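Mitar Hand-Held Gripper: Dropped Item Fault
Frequently asked questions

What is the fault?
On some Mitar hand-held grippers the fingers let go of a soft item partway through a lift. The trigger is still squeezed and the display still reads "closed." We call it the drop fault. It was first reported in November by the Hokville workshop.

Which units are affected?
Units with a serial number from 2000 to 3000. The number is on the label inside the battery door. Anything outside that range has the newer spring and needs no work.

Is it dangerous?
A dropped cloth or soft toy won't hurt anyone. The second part of the fault matters more. After a drop, the fingers can snap shut again without warning, hard enough to bruise a fingertip. Keep your hands out of the fingers until the battery is out, even if the gripper looks dead.

What causes it?
Lint, mostly. Fibers get past the seal and pack around the return spring, and the position sensor then reads the wrong value. Fuzzy and looped fabrics are the worst for it. Smooth plastic and cardboard have not caused a single report.

Can I keep working with soft items?
Yes, if the unit passes the check below. Clean it after every 20 lifts until the spring has been replaced.

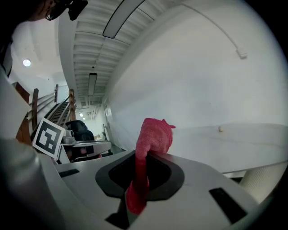

Red fuzzy item at the gripper housing, folded over the rear of the collar.

What should I do if fabric gets caught?
Release the trigger and take the battery out. Wait 2 minutes for the spring to lose its load. Then ease the fabric out by hand, slowly, in the direction it went in. Don't use a screwdriver or pliers - the seal tears easily and a torn seal lets in more lint.

How do I check my unit?
Battery out, press each finger toward the center and let go. It should return smoothly to the same place every time. If it sticks or clicks, tag the unit and stop using it.

Can I blow the lint out with compressed air?
No. Two units at Maluleke were cleaned that way and both came back worse. Use the soft brush from the Plullow kit.

The firmware update was supposed to fix this. Did it?
Only in part. It makes the gripper beep when the sensor reading jumps. It does not stop the drop or the snap.

Who replaces the spring?
Dineo Le Roux at the Hokville repair bench. Send the gripper without its battery and write the serial number on the outside of the box. There is no charge for affected units.

Where do I report a drop?
Send the serial number, the type of item and the time of day to Zoila Puma in product safety. Please report a drop even if the unit worked normally afterward. If someone was hurt, call the safety line first and leave the gripper as it is.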